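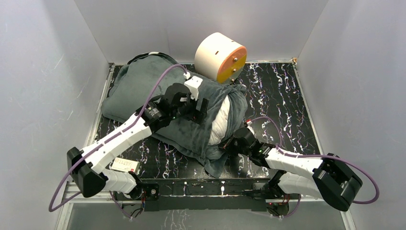
Fig. 16. Fleece blanket over the bulky item, cylinder lying behind it.

Manuals > Tovell Storage Series > Covering and Wrapping

4.2 Wrapping a bulky item in a fleece blanket

1. Clear a flat surface wide enough for the blanket to spread on all sides.
2. Set the item in the middle. Lay the blanket over it and let the front edge hang.
3. Lay the cylinder on its side behind the blanket, end cap facing right.

CAUTION: Do not stand the cylinder on its end cap.

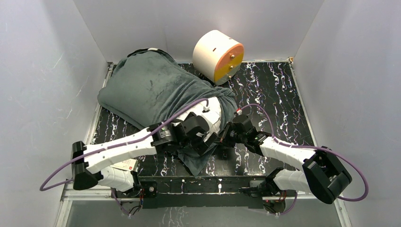 4. Work the fleece in from the edges. Deep folds are acceptable — pull out only those that leave a gap.
5. Check the upper left edge and the right side. Cover any part of the item that still shows.
6. Tuck the front edge under last.

NOTE: The Kamerby blanket measures 63 by 70 inches. Smaller blankets will not close at the front.

Filed under: Care & Storage, Soft Covers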